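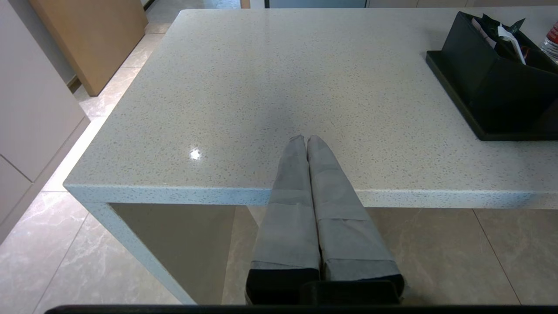 Elside, March

# Ski class bookings: README

Hi! I put this dataset together from the booking sheets of the Flustitz ski school, mostly because I wanted to know why the beginner groups kept getting merged. There are 369 rows, one per booking, and 37 of them are private lessons (those have a blank group_id, so filter them out before you average anything).

Columns you'll care about:

- group_id: text, keep the leading zeros
- level: 1 to 6, where 1 is never-been-on-skis
- days_booked and days_skied: not always the same number!
- merged: yes or no
- meeting_point: Shaikh lift or Prendiment nursery slope
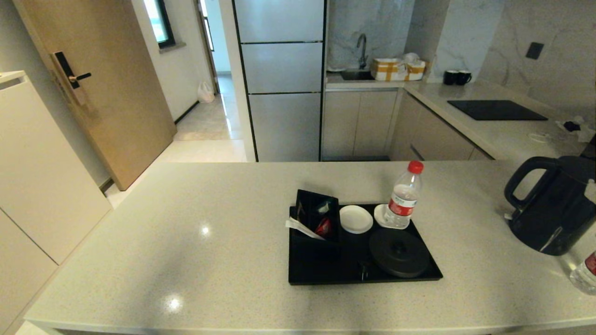
Tray with caddy and bottled water

A group gets merged when it drops under 3 people, and I only mark it "yes" from the day it happened. If someone extended their course partway through, I kept the original booking and bumped up days_booked, so you won't find a second row for them. I went back and forth on that one and may still change it.

Rental gear isn't in here. Neither are names, ages or phone numbers, which I took out before anything left my laptop.
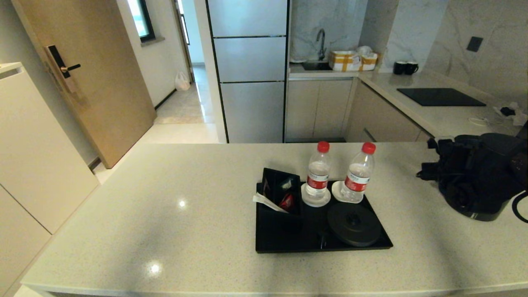 Two bottles on coasters, speckled counter

Known mess: the Tuesday sheets use the old level names, and I matched those to numbers by hand. A few meeting points were blank and I left them that way. Use the data however you like, just mention where you got it.

Last updated: March

Related
- Prendiment snow depth log
- Shaikh lift opening hours
- Flustitz lesson price list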